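제5장 흰 천 위의 작은 물건들

글 디비나 갈랑 | 24/11/2024
읽는 시간 14분

앞 장에서 우리는 식탁보와 침대보, 덮개처럼 넓은 천을 고르고 빨고 펴는 일을 꽤 길게 다루었습니다. 물의 온도며 너는 방향이며, 읽는 분이 지루하셨을지도 모르겠습니다만 그 이야기를 먼저 해 두어야 이번 장으로 넘어올 수 있었습니다. 천을 펴고 나면 그 위에 반드시 무언가가 올라오기 때문입니다. 접시가 올라오고, 양념통이 올라오고, 어디서 나왔는지 모를 뚜껑이 올라오고, 누군가 주머니를 비우면서 꺼낸 동그란 통이 올라옵니다. 살림을 오래 하신 분일수록 이 대목에서 고개를 끄덕이실 겁니다.

제가 처음 객실 정돈을 배운 곳은 히라본이라는 바닷가의 작은 숙소였습니다. 그때 저를 가르쳐 주신 분이 로살린다 마카라에그 선생님이셨는데, 선생님은 방에 들어가시면 제일 먼저 창가로 가서 커튼을 반쯤 걷으셨어요. 그러고는 한참을 아무 말씀 없이 서 계셨습니다. 성미가 급한 저는 옆에서 걸레를 들고 안절부절못했지요. 나중에 여쭈어 보니 빛이 어느 쪽에서 들어와 어느 쪽을 어둡게 하는지 보고 계셨다고 하시더군요. 그 방의 침구는 온통 흰색이었고, 탁자를 덮은 천도 흰색, 찻잔 받침도 흰색, 비누 그릇도 흰색이었습니다. 흰 방에서는 물건이 숨습니다. 저는 첫 달에만 비누 그릇 뚜껑을 두 번이나 천과 함께 세탁 자루에 넣어 버렸고, 그때마다 세탁실까지 뛰어가 자루를 뒤져야 했습니다. 지금 생각해도 얼굴이 화끈거립니다!

이 장에서는 바로 그런 작은 물건들을 다룹니다. 손바닥에 올라가는 얕은 접시, 납작한 통, 통에서 떨어져 나온 뚜껑, 구멍이 난 마개 같은 것들이지요. 값이 나가는 물건은 드물고, 하나쯤 없어져도 그날의 살림이 멈추지는 않습니다. 그런데도 이런 물건이 제자리를 잃으면 방이 어딘가 어수선해 보이고, 며칠 뒤에 꼭 그것을 찾느라 서랍을 다 여는 일이 생깁니다. (저희 집에서는 주로 손님이 오시기 직전에 그렇습니다.)

이 장을 공부하고 나면 다음과 같은 일을 하실 수 있게 됩니다.

- 바탕과 색이 비슷한 물건을 그림자와 가장자리의 윤기로 알아보기
- 쓰임을 모르는 작은 물건을 함부로 버리지 않고 잠시 맡아 두기
- 통과 뚜껑의 짝을 맞추어 보관하기
- 천을 걷기 전에 윗면을 살피는 순서를 몸에 익히기

5.1 흰색은 한 가지가 아닙니다

흔히 흰색이라고 뭉뚱그려 부르지만, 두 가지 흰 물건을 나란히 놓아 보면 금세 차이가 드러납니다. 갓 빤 면은 푸른 기가 돌고, 오래 쓴 도기는 우유를 조금 탄 듯 노릇합니다. 플라스틱은 만든 곳마다 또 다르고요. 여기에 빛까지 끼어들면 이야기가 더 복잡해집니다. 흐린 날 북쪽 창 옆에서는 천 전체가 서늘해 보이고, 저녁에 등을 켜면 같은 천이 따뜻해 보입니다. 그러니 학생 여러분은 물건의 색을 외우려고 애쓰지 마시고, 그 자리에서 바탕과 견주어 보는 버릇을 들이시기 바랍니다.

견줄 때 도움이 되는 것이 세 가지 있습니다. 먼저 색의 온도입니다. 바탕이 푸르스름하면 크림색에 가까운 물건은 조금만 눈을 가늘게 떠도 떠오릅니다. 그다음은 윤기인데, 천은 대체로 빛을 부드럽게 흩어 놓고 매끈한 옆면은 빛을 받아 은근히 반들거립니다. 마지막으로 그림자를 보세요. 아무리 낮은 물건이라도 바닥에 닿은 자리 밑으로는 옅은 회색이 한 줄 생깁니다. 천의 주름도 회색을 만들기는 하지만 주름의 그늘은 경계가 흐리고 길게 흘러가는 반면, 물건의 그늘은 테두리를 따라 바짝 붙어 있습니다.

리마 사바그 선생이 가르치는 정리 수업에서는 이 연습을 위해 흰 물건만 모은 상자를 씁니다. 저도 그 수업을 참관한 적이 있는데, 어른 학생들이 흰 천 앞에서 몸을 이리 숙이고 저리 숙이며 무엇이 있는지 찾는 모습이 어찌나 진지하던지요. 눈높이를 낮추면 옆면이 보이고, 높이면 윗면이 보입니다. 둘 다 보아야 그것이 접시인지 뚜껑인지 겨우 짐작할 수 있습니다.

윗면에 무늬나 구멍이 있으면 일이 한결 쉬워집니다. 둥글고 납작한 흰 물건이 주름진 흰 바탕에 놓여 있어도, 윗면에 작고 까만 점이 몇 개 모여 있으면 눈은 그리로 먼저 갑니다. 그 점이 뚫린 구멍인지 찍힌 자국인지는 가까이 가서 손끝으로 만져 보기 전에는 단정하지 않는 편이 좋습니다. 얕은 접시일 수도, 뚜껑일 수도, 작은 통일 수도 있으니까요.

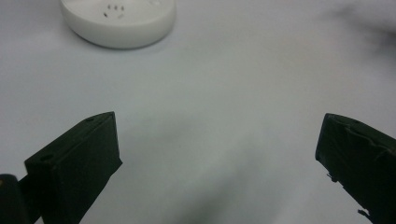
5.2 이름을 모르는 물건을 대하는 법

살림을 배우는 분들이 가장 자주 하시는 질문이 "선생님, 이건 뭐예요?"입니다. 저도 모를 때가 많습니다. 모르면 모른다고 말씀드리고, 함께 들여다봅니다. 물건의 이름을 알아내는 데에는 순서가 있어서, 서두르지만 않으면 대개는 실마리가 잡힙니다.

우선 들어 올려 무게를 느껴 보세요. 도기와 플라스틱은 손에 닿는 순간 갈립니다. 다음으로 뒤집어 밑면을 봅니다. 밑면이 비어 있고 안쪽에 홈이 돌아가면 뚜껑일 가능성이 높고, 평평하게 막혀 있으면 받침이나 통의 몸체일 가능성이 높습니다. 살짝 흔들어 소리를 들어 보는 것도 잊지 마세요. 안에서 무언가 구르거나 사각거린다면 열기 전에 반드시 밑에 쟁반을 받칩니다. 저는 이 규칙을 어기고 한번은 소금을, 또 한번은 아주 고운 반짝이 가루를 침대 한가운데에 쏟았습니다. 소금은 털면 되지만 반짝이는 이듬해 4월까지 나왔어요.

구멍이 있는 물건이라면 구멍의 크기와 자리를 살핍니다. 양념통의 구멍은 내용물이 빠져나올 만큼의 크기로 나 있고, 화분이나 비누 받침의 구멍은 물이 빠지도록 바닥 쪽에 나 있습니다. 벽이나 가구에 고정하는 부품이라면 나사가 들어갈 자리가 비교적 반듯하게 놓여 있지요. 물론 예외가 얼마든지 있고, 장식으로 점을 찍어 놓은 물건도 있습니다. 그러니 구멍 하나만 보고 쓰임을 정하지 마시고 밑면과 무게와 소리를 모두 모은 다음에 판단하세요.

그래도 모르겠다면 맡아 둡니다. 제가 쓰는 방법은 얕은 바구니 하나를 정해 두고 이름 모를 물건만 그 안에 넣는 것입니다. 바구니는 현관이나 부엌 입구처럼 식구들이 지나다니는 자리에 놓아 주세요. 숙소라면 접수대 뒤가 알맞습니다. 코덴 마을의 어느 민박에서는 이 바구니를 '잠깐 바구니'라고 부르는데, 이름이 예뻐서 저희 집에서도 그렇게 부르게 되었습니다. 바구니에 넣을 때에는 어디에서 나왔는지를 작은 쪽지에 적어 함께 둡니다. "창가 탁자", "둘째 서랍 안쪽" 정도면 넉넉합니다.

5.3 통과 뚜껑은 한집에 살게 하세요

통과 뚜껑을 따로 보관하라고 권하는 책도 있습니다. 자리를 덜 차지하는 것은 분명하고, 찬장이 좁은 댁에서는 그 말씀이 옳습니다. 다만 저는 지름이 손가락 두 마디를 넘지 않는 아주 작은 통만큼은 닫아서 두시라고 말씀드립니다. 이런 통의 뚜껑은 서랍 안에서 자꾸 뒤로 밀려가고, 한번 밀려가면 이사할 때에나 나옵니다.

아날린 우말리 씨의 그릇 가게 창고에는 짝 없는 뚜껑만 모아 둔 나무 서랍장이 있습니다. 최대 50개까지 넣는다는 칸마다 크기별로 뚜껑이 누워 있는데, 손님이 통을 들고 오시면 우말리 씨가 하나하나 얹어 보며 맞는 것을 찾아 드린답니다. 맞는 소리가 따로 있다고 하셔서 저도 귀를 대고 들어 보았습니다만, 솜씨가 모자란 제 귀에는 다 비슷하게 들렸습니다. 그래도 맞는 뚜껑이 쏙 내려앉는 느낌만은 손끝으로 알겠더군요.

집에서 짝을 맞추실 때에는 바닥에 천을 한 장 깔고 하세요. 딱딱한 상판에서는 둥근 것이 굴러가고, 떨어지면 이가 나갑니다. 이때 천은 물건과 색이 다른 것을 고르시는 편이 편합니다. 흰 통을 정리할 때 저는 남색 보자기를 폅니다.

5.4 걷기 전에 손바닥으로

천을 걷는 날의 순서를 짧게 적어 두겠습니다. 자세한 내용은 다음 절의 실습에서 다시 나옵니다.

먼저 빛이 드는 쪽 맞은편에 섭니다. 눈으로 한 번 훑고, 밝은 쪽과 어두운 쪽을 따로 봅니다. 흰 천은 한쪽이 환하고 다른 쪽이 그늘지는 일이 흔해서, 환한 쪽만 보고 다 보았다고 여기기 쉽습니다. 그다음 손바닥을 가볍게 펴서 가장자리부터 가운데로 쓸어 옵니다. 주름은 손 밑에서 눌리고 물건은 걸립니다. 걸린 것은 바로 집어 쟁반으로 옮기세요. 마지막으로 네 귀퉁이를 안으로 모아 접고, 창밖이나 욕실에서 털어 냅니다.

디비나 바우티스타 씨는 저와 이름이 같아서 늘 편지가 뒤바뀌곤 하는 오랜 동료인데, 이 손바닥 쓸기를 하루 일 가운데 제일 좋아한다고 합니다. 저도 그 마음을 조금은 압니다. 잘 마른 천을 쓸 때 나는 사각거리는 소리가 참 좋거든요.

생각해 보기

가. 지금 계신 방에서 바탕과 색이 비슷한 물건을 하나 찾아보세요. 무엇 덕분에 알아보셨는지 한 문장으로 적습니다.

나. 짝을 잃은 뚜껑 하나를 골라 무게, 밑면, 소리를 차례로 살피고 짐작되는 쓰임을 적습니다. 모르겠으면 모르겠다고 적으셔도 됩니다.

다. 댁에 '잠깐 바구니'를 둔다면 어디가 좋을지 식구들과 의논해 보세요.

실습에 쓸 천과 쟁반은 각자 준비하시고, 흰 천이 없으면 얇은 이불 홑청을 접어 쓰셔도 괜찮습니다.

함께 읽을 글
제4장 넓은 천을 펴고 너는 법
제6장 서랍 안의 칸막이
부록 2 얼룩의 종류와 찬물 빨래
벨러들리의 오래된 찬장을 찾아서
이가 나간 그릇, 어디까지 쓸까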